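Asunto: Re: [lista-actos] Propuesta para la ceremonia de enero, con parte a distancia

Hola a todos:

Contesto por la lista y no en privado, para que luego no haya dos versiones.

El mensaje de Paweena Thongdee decía:

> Compañeros: la asociación de Clolbridge nos propone unirnos a su ceremonia en recuerdo de los caídos. Habría ofrenda en el monolito de Odurach a las 11 de la mañana y, a la vez, conexión con las demás localidades a través de la plataforma Halonen. Cada sede tendría 4 minutos para leer nombres. Calculan más de 24 sedes conectadas.
>
> Venla Kuusisto se ofrece a coordinar la parte técnica. Creo que es una oportunidad para que las familias que viven lejos puedan asistir. Necesitaría un sí o un no antes de que acabe el mes.
>
> Un saludo,
> Paweena

Paweena, agradezco el trabajo, pero tengo bastantes dudas y prefiero ponerlas por escrito.

La primera es de aritmética. Si son más de 24 sedes a cuatro minutos cada una, salen más de hora y media solo de lecturas, y eso sin himno, sin ofrenda y sin las palabras de quien presida. En enero, a la intemperie y con gente de ochenta años de pie. ¿Alguien de Clolbridge ha hecho la suma? Si la idea es que cada sede lea por su cuenta y lo demás se grabe, que lo digan, pero entonces no es un acto conjunto.

La segunda es la hora. «Las 11» ¿de dónde? Dos de las sedes que aparecen en el borrador están en otro huso horario, y en ningún sitio pone si las horas son locales. El minuto de silencio simultáneo, que es lo que venden como momento central, depende precisamente de eso.

La tercera es la plataforma. La usamos en la jornada de Grallance y yo recuerdo el sonido llegando tarde y una corneta que parecía tocar debajo del agua. Venla me dice que aquello fue cosa de la conexión del local. Puede ser. En el monolito no hay ni local ni conexión, así que no veo por qué iba a salir mejor. Venla, te pregunto sin retintín: ¿se ha probado desde allí, con el material que llevaríais ese día, o solo desde tu casa?

Y queda lo de las familias. Se repite mucho que las que viven fuera lo están pidiendo. A mí me han escrito dos. Una quería la grabación, que se puede mandar después sin ninguna plataforma, y la otra preguntaba si podía venir en persona y dónde se aparca. Si a vosotros os han llegado más peticiones, reenviadlas y cambio de opinión encantado. 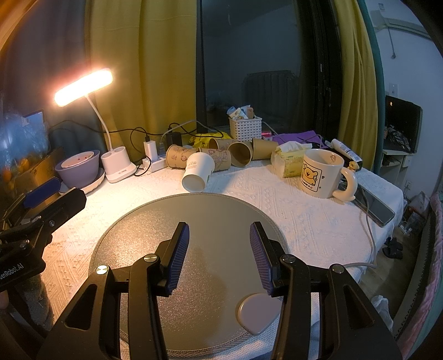

Tampoco me convence que la lista de nombres la revise Clolbridge. La nuestra se cotejó con el registro parroquial y con las cartas que conservan las familias, y aun así el año pasado se coló un apellido mal escrito. Si pasa por otras manos, quiero verla antes de que se lea en público, con tildes y todo.

De momento mi voto es no a la conexión en directo y sí a la ofrenda de siempre, con grabación. Si antes de fin de mes llegan el guion con los tiempos, las horas aclaradas y una prueba hecha en el propio monolito, lo vuelvo a mirar.

La corona, por cierto, sigue sin encargar. Paweena, ¿la pides tú o llamo yo a la floristería?

Saludos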